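Teaching by hand at Galtulholm, June

Galtulholm is a shared hall for small projects that need floor space and a high ceiling. Our group has had a corner of it since the spring. We show robot arms how to do small jobs on a table, mostly picking things up and putting them somewhere else, and we keep the recordings so that a program can be trained on them later. This page is a short gallery with notes, put together for people who have asked what the work is like from day to day.

There are two ways we show a job. In the first, a person takes hold of the arm and moves it through the task while the motors are slack. In the second, the person works a smaller set of handles and the arm copies them. We call the first one "hand over hand" and the second one "remote", though the operator is usually in the same room. Most of what we do now is remote. Hand over hand is good for a first try at a new job, but the person's own hands and sleeves end up in the recording, and they get in the way of the wrist camera.

The job for June was the pen. The operator has to bring a gripper down to a pen lying on a bare table, close on the barrel, lift it clear and set it down again at a different angle. It sounds like a small thing. A pen is thin and close to the wood, it rolls if you touch it off centre, and a gripper that comes down a little too low will press on the table before it closes. We set ourselves a target of 200 good recordings and finished the month with 218.

Severin Aebischer wrote the task sheet and ran most of the sessions. His sheet is one side of paper and says, in short:

- Put the pen anywhere in the half of the table nearest the operator, at any angle.
- Start with the grippers open and up off the wood.
- Move at the speed you would use if someone were waiting for the pen, but not impatiently.
- If the pen rolls, carry on and follow it. Don't stop the recording.
- If you drop it off the table, stop, mark the recording as spoiled and start a new one.

The fourth line caused some argument. Our first operators stopped each time the pen moved, so we had plenty of recordings of tidy pick-ups and hardly any of someone putting a mistake right. The program trained on those was fine until something slipped, and then it had nothing to go on. Since we changed the sheet the recordings are untidier and a bit longer – and more use to us.
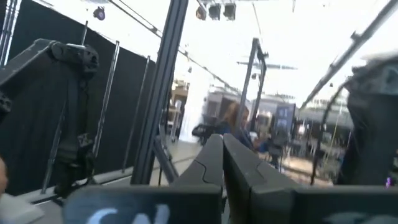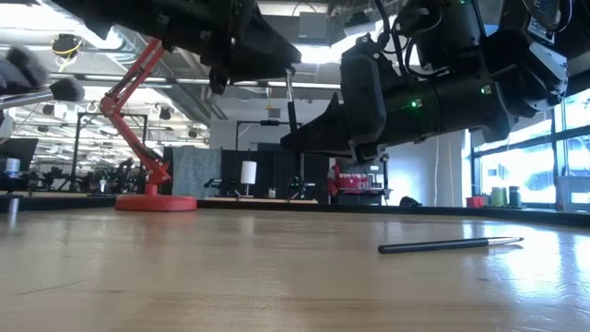
**Does the person showing the task need to know how to program?**

The operator needs no programming at all. They need a steady hand, some patience and half a morning to get used to the handles. The programming is done afterwards by someone else, working from the recordings. Some of our best operators came from jobs where they handled small parts all day, and they were quicker to learn than those of us who write the software.

## Notes on the handles

The handles we use are the second set. The first set came from Tiongson and were light and pleasant to hold, but there was no resistance in them, so people tended to overshoot. By the end of an hour the wrist was tired from holding still. The present ones are made by Cerell and are heavier. They have a small spring at the grip, which gives the thumb something to push against, and this has made the closing movement much more even from one person to the next.

Two habits take longest to learn. One is keeping the handle level while moving sideways. People dip at the end of a reach without noticing, and on a flat table the gripper dips with them. The other is letting go slowly. It is natural to snap the fingers open once the pen is down, and with a round barrel that is often what sets it rolling.

We ask operators to stop after 40 minutes. The recordings made after that are noticeably worse, and the people making them rarely think so.

## What gets kept

A recording holds the joint positions of the arms, the position of the handles and the pictures from each camera, all on the same clock. If one of the cameras drops out, the whole recording goes. We tried patching the gaps last year and it caused more trouble than it saved.

Someone other than the operator looks through every recording before it is kept. They give it one of 3 marks: good, usable or spoiled. "Usable" covers anything where the pen ended up in the right place after a muddle, and those are kept in a separate folder so that we can train with them or without them. The full store now stands at 4,000 recordings across all the jobs, the pen included. The largest share is still cloth folding from the winter, which was done for Brotex and used their offcuts.

## What comes next

The next job is the pen and its cap, which needs both arms: one to hold the barrel and one to pull. We have tried it hand over hand, with one person on each arm, and it was slow going. The two people had to talk to each other the whole time, and the arms never moved together in the way that one person's hands do. It will be done on the handles from the start, one operator working both sides.

Severin is rewriting the task sheet for it. The open question is whether to fix which arm holds and which arm pulls. Left to themselves, right-handed operators nearly always hold with the left. If we leave it free we will get a lopsided set, and if we fix it half the recordings will look awkward. We will probably run a short batch each way before settling it.

Anyone using the hall who would like a turn on the handles can put their name on the sheet by the kettle. Mornings are best. Please take off watches and bracelets first, as they catch on the straps.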